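How Do You Choose a Hand for a Robot?
Wirunance Young Engineers, Explainer 8
Ages 9 to 12

A robot arm can be strong and exact and still be useless if the part at the end cannot hold anything. That part is called a gripper. Engineers try out different grippers on the same objects and write down what happens.

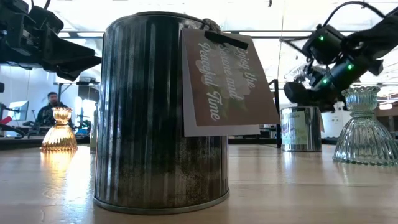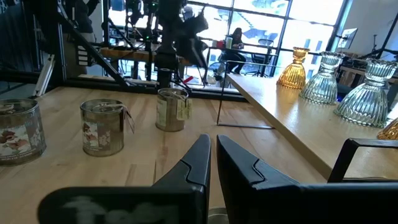
Both pictures: metal tins, ribbed glass and black grippers at the test table.

Reading time: 3 minutes

Why tins and glass?

A good test uses objects that cause different problems. A tin is round, so flat fingers touch it only along two thin lines. If those lines are not opposite each other, the tin turns or slides out. Tins also come in more than one size, so the fingers must open to more than one width.

Glass is harder. The candle holders have ribs running up and down, a wide part and a narrow part. A finger may rest on the top of a rib or drop into the groove beside it. Clear glass is also difficult for cameras. Light passes through it and bounces off it, and the computer may put the edge in the wrong place. Amber glass has a colour to look for, but it still shines.

Then there are the tags. One of the brown ones says "Enjoy the Serene and Peaceful Time". A tag hanging on a string can swing between the finger and the metal. The robot then squeezes card instead of tin.

Two kinds of finger

The test in this explainer compares two sets of fingers, called Clallov and Escobedo after the workshops that drew them.

Clallov fingers are stiff. They do not bend when they close, so the computer knows where the tips are. They are good at small, exact movements.

Escobedo fingers have a soft pad on the inside. The pad squashes a little and touches more of the object. This gives better grip, but the tips are harder to place exactly.

How the test is done

Each set of fingers gets 20 tries at the same tin. A try counts as a pass if the tin is lifted, held for 8 seconds and put down standing up. Everything else counts as a fail, including a tin that lands on its side.

Only one thing is changed at a time. If you change the fingers and the speed together, you cannot tell which one made the difference. This is called a fair test.

In the first round, the Clallov fingers passed 11 tries and the Escobedo fingers passed more. That does not settle the matter. The glass round comes next, and a soft pad may stick to smooth glass when it should let go.

Where does the camera go?

A camera beside or above the table sees the whole job, but an arm or a large tin can block its view. A camera at the wrist moves with the gripper. It sees the fingertips well and sees less of everything else. The second picture was taken from the wrist and the first was not. Many robots use both kinds of view together.

Try it yourself

You need an empty tin, two rulers and a strip of sponge. Hold one ruler in each hand and lift the tin between them. Do this 20 times and record each pass or fail. Tape sponge to the rulers and repeat — same tin, same height, same speed.

Words to know

Gripper: the part of a robot that holds things.
Fair test: a test in which one thing is changed and the rest stay the same.
Wrist camera: a camera fixed near the gripper.

Next explainer, in September: the Valtasberg controller, and how a robot decides how hard to squeeze.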